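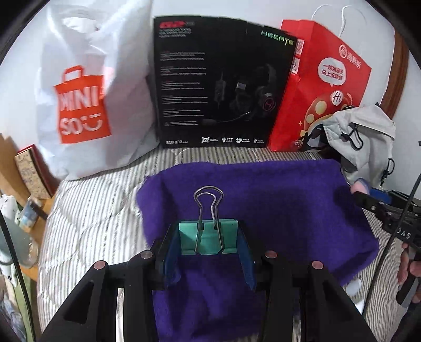 Skostik — Gripper Maintenance Technician (part time, 30 hours a week)

Reference: Cillgate / bench 2
Start: June
Reports to: hardware lead, Cillgate site

Skostik runs two-handed recording sets: pairs of hand-held grippers, each with its own camera and cable, used by operators in ordinary rooms on ordinary household objects. The grippers come back from use with play in the joints, dirty pads and strained cables. The technician sets each pair up before it goes out, checks it when it comes back, and repairs it in between. The post has been open since the last holder moved to Stovetlow, and the work is currently shared among the engineers, who are slow at it.

The machine

A gripper has two jaw arms carried on linkages and closing on a pair of soft, ribbed finger pads. The operator holds it by a grip and works the jaws by hand. There are 43 pairs in service at Cillgate. Pads, pivot screws and cables are treated as wear parts. Linkage bars are replaced only when bent, and a bent bar is always replaced together with its opposite number so that the two sides stay matched.

Duties

Incoming check. Inspect both grippers of a pair, open and closed. Look for side play at each pivot, uneven closing, a pad that has crept in its seat, and any cut or flattened section of cable. Record the result under the pair number, not under the single gripper.

Pivot service. Remove the screws, clean the joint, refit and torque to the value on the bench card. The jaws must open fully under the return spring with the gripper held in any position. A joint that needs a second tightening within a week goes on the defect list.

Pad replacement. Pads are changed in twos. A new pad is seated, pressed and left overnight before the pair goes back on the shelf. Trimming a pad to make it fit is not accepted; reject it and draw another.

Cable routing. The cable must leave the grip without a sharp bend and must not enter the jaw opening at any point of travel. Most of our lost recordings come from connectors worked loose by a cable that was routed too tight.

Camera alignment. With the jaws wide open, both pads must be in view and must sit symmetrically. The check is done on the live picture against a printed template, then repeated with the jaws closed.

Function test. Before release, each pair is used on a set of small objects: something flat, something round that rolls, something thin, something with a wire or a loop. The technician picks up and sets down each object 10 times with the left gripper and 10 times with the right. Drops are logged with the object and the side. The test is run on a soft surface as well as on the bench top, which hides a badly closing jaw.

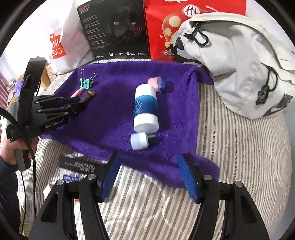
Nattawut Thaweesak, asked for a remark on the draft of this notice, replied that it undersells the function test, that "a pair can pass every check on the card and still drop a small cylinder every third try," and that applicants should be told they will spend more time on that than on the screws. The point is accepted. Expect the test and the rework that follows it to take up the larger part of a shift.

Required

Experience servicing small mechanical assemblies — cameras, hand tools, bicycles, sewing machines and similar are all acceptable.
Confident use of a torque driver and feeler gauges.
Able to crimp and test a connector without supervision.
Written English good enough for a repair log that someone else has to act on.
Steady use of both hands for long periods. The function test cannot be done one-handed.

Useful, not required

Camera calibration.
Basic Python, enough to run the alignment script and read its output.
Experience with the Aksoy parts database, or any stock system with serial numbers.

Conditions

Fixed term, 12 months, renewable. Shifts begin at 8:00 or 12:30, by agreement. Travel to Stovetlow for parts exchange, no more than once a month, in the company van. Tools are supplied. Personal drivers may be used if they are checked against the site gauge first.

Selection

Short-listed applicants do an 80-minute bench task: one gripper with two faults, a parts tray and the bench card. Finding both faults matters more than finishing the repair. Notes made during the task are collected and read.

Send a one-page summary of relevant work and one repair record you wrote yourself, with customer details removed, to the Cillgate site office. Quote the reference above. Applications without a repair record will be returned.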